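Section 4: Running the cabinet demo for visitors

I've done this setup 16 times now, and the steps below are the ones I still read off the page. Figure on 10 minutes if the Zultton is already charged. Visitors love this station, so give them somewhere to stand!

Before you start

1. Roll the Zultton up until its hand can reach the right door of the cabinet, then lock the base.
2. Log in to Vanenus and load routine 411. (Routine 289 looks almost the same in the menu — it's the drawer demo.)
3. Run the reach check with the hand open. If it stops short, move the base and run it again.
4. Walk your group back behind the floor line.

CAUTION: Treat the cabinet as live the whole time. Keep your own hands off both doors, and don't let kids lean in for a closer look.

Running it

5. Say "moving" out loud, then press Start on the tablet.
6. Let the hand settle on the knob before you talk. I used to chat right over this part and people missed it.
7. Press Continue for the turn.
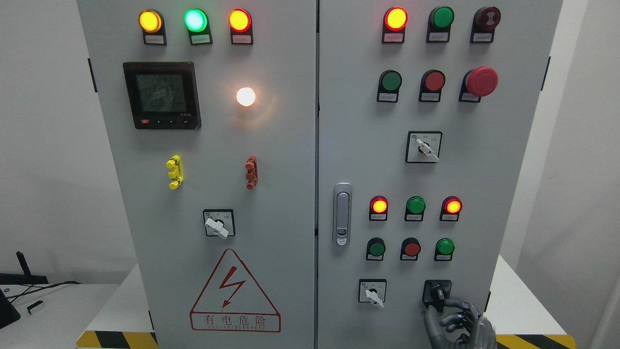
Tania Bhuiyan
Demo Lead, Cornano Open Day
Updated 07/02/2020

The knob you want is the dark one low on the right door. Its neighbor has a white lever, so it's pretty easy to tell them apart, even from the back row. Watch the fingers curl around from below — that's the grip you're after.

8. If the grip looks crooked, press Pause, then Release, and go back to step 3.
9. When you're done, send the arm home and wait for the tablet to say Parked before anybody crosses the line.

Note: Questions go best after step 9. Trust me on that one!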